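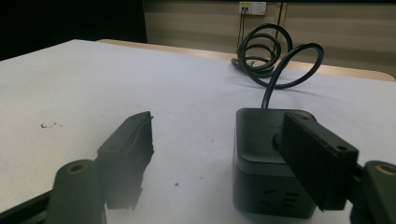 April 21, 2025

Woke up with a list in my head and for once I did most of it. The study has been driving me crazy since January, when we swapped rooms and I just shoved everything in and said I'd sort the plugs out later. Later was this morning, in my pajamas, with toast.

So, the old power strip is gone. The long beige one that came with us from the last apartment, with the sticky tape on it and the one outlet that only worked if you leaned the plug to the left. I've moved over to the little black cube and I love it way more than a person should love a power strip. It sits up on the white table where I can reach it! No more crawling under there with my phone flashlight in my teeth. The cord is nice and thick too, the old one always felt like a shoelace to me.

First problem was where it should go. I tried the back corner, and then the lamp plug hit the wall. I tried it by the window and the cord went straight across where I put my elbow. In the end it's toward the middle and a bit to the right, and the cord goes up and over and then up the wall to the outlet. It looks a bit silly having it out on show like that. Sushil Tyagi came by for coffee and asked if it was a speaker, and then he picked it up to look for the volume. He did say it was smart though, and he's an electrician's son so I'm taking that as approval.

He also looked at my list of what I want to run off it and crossed out the space heater. Fine. Heater goes in the wall, by itself, like a grown-up appliance. That leaves the lamp, the laptop, the Pendiden (my label printer, the one I swore I'd use for the spice jars and have used for nothing else but my own name), the phone, and the Zunance when it needs charging. Which is always. I bought that thing for running and it dies before I've found my shoes.

Then I went through the box of chargers. I don't know where they come from. I had a shoebox, and then the shoebox had a bag next to it, and today I tipped the whole lot on the rug and sat in the middle. Seven of them fit nothing we own. I put those in a bag for the electronics drop-off and then took one out again because it looked important. It's back in the drawer. I'll be finding it again in five years.

Lunch was leftover rice with an egg. I should have gone to the store but I was on a roll.

Afternoon was papers. Found the Grivwood receipt for the bookcase, finally, $188, so I can stop telling people it was cheaper than that. Also found the bill from Bisht for the rewiring in the hall, which was $400, and I had remembered it as a lot less, so that's two for two. There's a whole folder of stuff from the move I haven't opened and I didn't open it today either. I put a rubber band on it.

My back is sore from the rug. I wiped the table down with the lemon stuff and the room smells like a dentist's office now, but I can see the top of it, and I sat there for a good while this evening just drinking tea and answering emails. There were 1,827 unread when I opened the laptop. I did eleven of them, felt very pleased with myself, and went and watched TV.

Still to do: get one of those clips to hold the cord against the side of the bookcase, it keeps sliding down. Take the beige strip out of the hallway before somebody trips on it (me). Call Mom back about the weekend. And buy light bulbs, the small kind, I keep getting the wrong ones. I wrote SMALL on my hand and then washed the dishes.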